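3.2 What households keep, and why they say they keep it 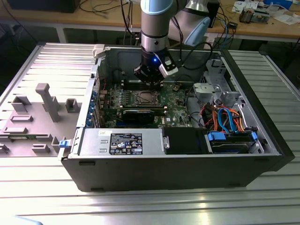 Figure 2. Desktop tower with the side panel removed, showing the motherboard, the empty CPU socket and an expansion card.

The desktop computer holds an honoured place in the Asgate survey: it was the object most often described as "still perfectly good" by people who had not switched it on since moving house. Of the 1600 households that returned the form, 657 reported keeping at least one retired computer, usually in a wardrobe, a garage or the room everyone still calls the study. Stan and Hoàng found much the same affection for bread makers, though bread makers are seldom kept for their photos.

Respondents gave parts as their favourite excuse. A tower could be opened, the reasoning went, and something in it would come in handy. Asked which part, most wrote "the memory" or left the line blank. One man in Bandent listed a graphics card he had been meaning to sell for up to 2 years, at a price that had apparently not been told about the market.

We follow Savchuk in calling this deferred disposal, a kinder term than the one used by respondents' partners. It peaks in December, when visitors need the spare bed and the towers are moved to the shed, where our definition still counts them as stored.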